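I've put these notes up because the slides for the food packing session don't say much without me talking over them. Bring them along to the Wike kitchen in March – we start at 2 and it fills up fast.

## Bagging loose veg

Most of you do this at home without thinking, so it feels daft having a whole session on it. Stick with it! Fruit and veg is 20 marks on the practical, and it's where I see people rush.

- **Open the bag right out first.** Loosen the cord and slide the toggle well back. A half-open neck snags on everything.
- **Hold the neck, then load.** Clear bags go limp and crumple in on themselves, so keep hold of one side while the veg goes in.
- **Heavy things at the bottom.** Potatoes, swede, then peppers, with tomatoes last.
- **Don't drop peppers.** They look tough and they bruise at the shoulders (I've binned plenty from the Coststead order over the years).

Leave a bit of slack when you pull the cord. Peppers like some air, and a bag that's packed tight sweats overnight in the fridge.

For next time, read page 55 of the course booklet and have a go at the storage table on page 83. Pencil is fine – we'll go through it together.

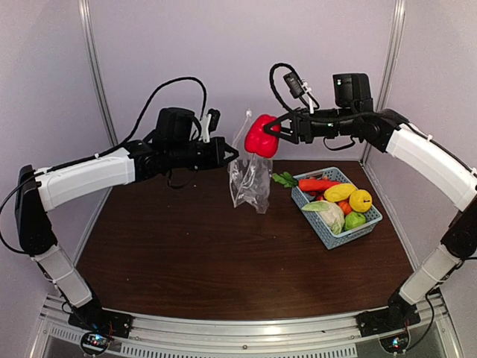 *Page last changed: March, Wike kitchen notes*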